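Kedia: sample traffic for testing login alert rules

Version of 2024-12-20. Kept by the Womberg test group.
Please read the limits below before quoting any result from this set. 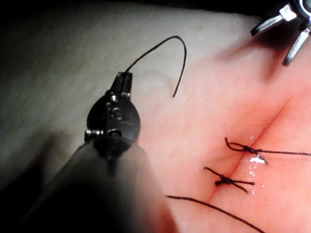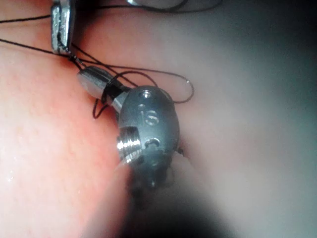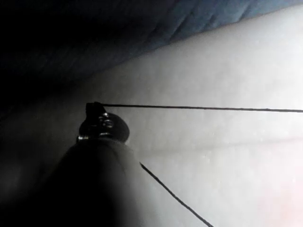 Kedia is a set of 1000 short login sessions, made for checking whether an alert rule fires when it should. 622 are ordinary and the rest contain a password-guessing attempt. We doubt that a good score here says much about a real network. The sessions were scripted, and scripts are tidier than people. A rule can do well by holding on to one narrow thing, as the closed black jaws in the first picture hold a strand of thread, and miss everything else. We have seen it done with the gap between attempts, which our script kept far too even until June.

Files
sessions.csv: one row per session
events.csv: one row per login attempt, joined on session_id
labels.csv: guess or ordinary
Times are in UTC. Addresses come from ranges reserved for documentation, so don't try to look them up.

Labels
The labels come from the script that made the sessions. Nobody checked them by hand. 19 sessions had conflicting labels and are marked "unsure". They all sit in the ordinary group, which is a generous reading.

Known problems
No phone logins. No shared accounts. The Dronmont loader drops empty user agents without a warning, so compare row counts after import. The Konstantinidis split should not be used for reporting, as some accounts appear on both sides of it.

Use
Fine for catching a broken rule. Not fine for claiming that a product stops attacks. If you publish a detection rate, give the false alarm rate next to it and say which version you used.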